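Plirkutell Tableware Set: README

Contents
The Plirkutell set covers clearing and laying small tableware on a bare wooden table. It holds 3212 entries in 4 folders, sorted by the main item handled. Bowls and dishes make up the largest folder, with cutlery next.

Table surface
The table at Sesdale has a pale wooden top with visible grain and knots. No cloth or mat is used. Marks in the wood are left as they are and should not be labelled as crumbs or stains.

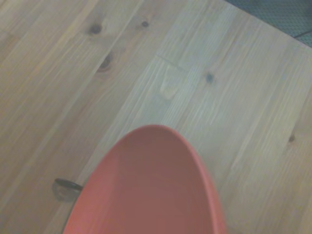
Colour names are taken from a fixed list of 8. Coral, salmon and red-orange all go under "pink-red", as the same item can read differently from one view to the next. The original wording is kept in the notes column.

Item names
bowl: round or nearly round, with a raised rim
dish: any shallow vessel with a longer outline
spoon: includes partly hidden spoons
other: wire items and anything not listed
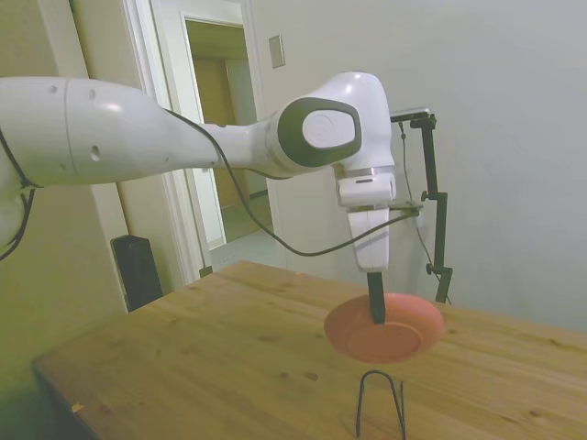

Known problems
The line between bowl and dish is not firm. Close views that show only one end of a vessel tend to be entered as "dish". 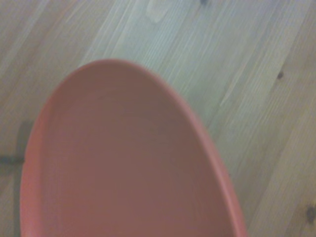

Labels were checked in 2 passes, the second by Tessier in March. Entries still in dispute carry the tag "unsure" and can be filtered out. Corrections go in the Jomodeo tracker, quoting the folder and entry number.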